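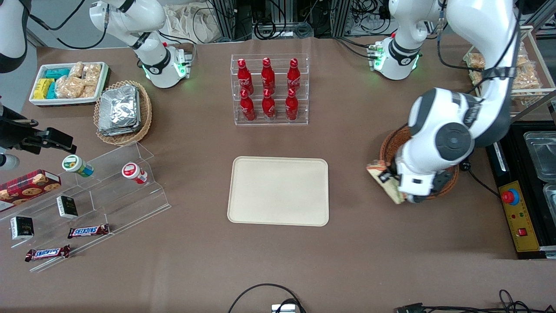 Emiliano Sandoval
Senior Lecturer in Retail Management

Unit 4: Shelf Space and Stock Control in the Small Shop
Course handout, September intake

Aims of the unit

Students completing this unit will be able to explain how a small shop decides what to stock, how much room each line should be given, and when it should be reordered. The unit follows on from Unit 3 (Pricing and Margin), and students are expected to have the notes for that unit to hand.

4.1 Range

The range is the full list of lines that a shop offers for sale. Each size or flavour of a product counts as a separate line, so that one brand of soft drink may account for several. A wide range attracts custom but ties up money in stock, and slow lines take room from quick ones. The usual test is the contribution each line makes in a trading period, after the cost of the goods and any waste have been taken off.

4.2 Facings

A facing is one unit of a product visible at the front of the shelf. Two bottles standing side by side make two facings; a bottle standing behind another adds to the stock held but not to the facings. The number of facings affects how readily a customer notices a product. The number of units behind each facing affects how often the shelf must be filled. These two decisions should be made separately.

Bottles and cans are commonly held in racks or trays, which keep the rows straight. Packets of snacks do not stand well and are often sold from baskets or hanging strips. Baskets are quick to fill, but older stock tends to sink to the bottom. Staff should empty a basket before refilling it and return the older packets to the top.

4.3 Worked case: the Erkstead shop

The shop at Erkstead carries 457 lines. In the trading period under study it sold 2000 bottled drinks, of which 1000 came from a single shelf beside the till. The remainder were sold from the chiller at the rear, where the drinks had twice the number of facings.

The manager proposed to move all bottled drinks to the front. Before accepting the proposal, students should consider the following points:

What would be displaced from the till shelf, and what margin did it earn?
Would customers who now walk to the chiller buy fewer goods on the way?
How many times a day would the front shelf need filling?

4.4 Reordering

The reorder level is the stock at which a new order must be placed. It is found by multiplying average daily sales by the delivery time in days, and adding a reserve. If a line sells 18 units a day, delivery takes six days and the reserve is 18 units, the reorder level is 126. Students should note that the reserve protects against late delivery as well as against unusual demand, and should be reviewed when either changes.

Reading and preparation

Students should read the Ayala and Tamach case papers before the seminar, and bring a one-page answer to the questions in section 4.3. Answers are to be handed in at the start of the session. Late work will be marked under the rules set out in the course guide.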